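How to Set Up and Run the Cushion Task for Club Practice

By Bhupendra Srivastava
January
4 comments | 39 shares

The cushion task is the second exercise new members of the Tediver student robotics club do, after the block sorting bench. It uses both arms, one armchair and three cushions. Plan on one full evening for a team of two.

Before you start

Put the armchair on the tiles in front of the long table with the open side facing the robot. Run the arm check from the Gronent launcher and wait for both grippers to open and close once. If one of them doesn't respond, restart the launcher before you touch any cables.

One person drives. The other stands at the stop button and keeps the log. Swap after every ten attempts.

Step 1. Load the chair

Place the cushions by hand. They don't have to be neat. The scoring sheet allows any start layout as long as the pink one can be reached from the front. Write the layout down before the first move.

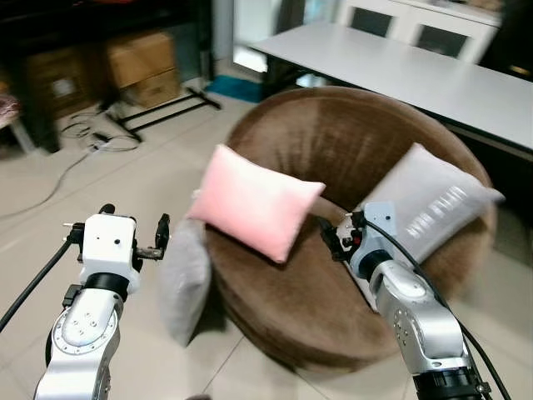
Pink cushion at the front of the seat, one gray cushion against the backrest and the other over the rim.

Step 2. Pick a grip point

Go for a corner or an edge. The middle of a full cushion is too thick for the fingers to close on, and the arm will push it deeper into the seat. Bring the right arm in slowly with the gripper open, stop short of the fabric, then close. We use a grip setting of 115 for all three cushions. Teams that went up to 300 got creases in the covers and no better hold.

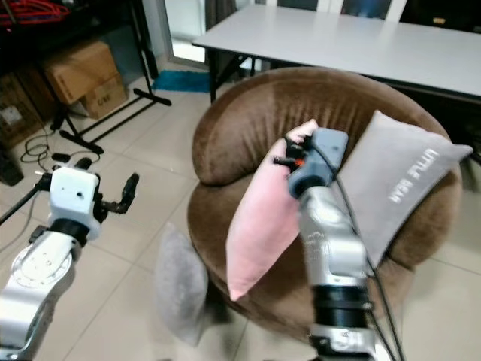
Top corner of the pink cushion in the right gripper.

Keep the left gripper open and out of the way until the right one has a hold. Moving both arms at once is the most common cause of a stopped run.

If a cushion ends up on the floor, leave it there and carry on. Log it as a drop. Vaughn Schumacher's team lost points last term for putting one back in the middle of a run.

Step 3. Press and straighten

You can also move a cushion without gripping it. Set the fingers against its front face and push toward the backrest in short moves. Check the overhead view between moves. Watch the neighboring cushions too, as they tend to shift with it.
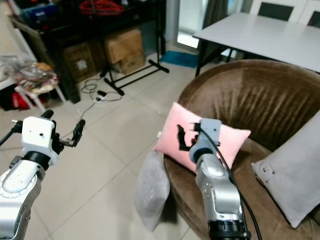

Right gripper against the front of the pink cushion.

Step 4. End the run

A run ends when all three cushions are upright in the seat or when the timer reaches 290 seconds. Open both grippers, back the arms away from the chair and save the log under your team name. Unsaved logs don't count toward the Dovhaniuk Cup places.

Related
Block sorting bench: first session
Reading the Gronent log file
Folding towels with two arms
Dovhaniuk Cup rules for new teams
Tradaslow parts list and spares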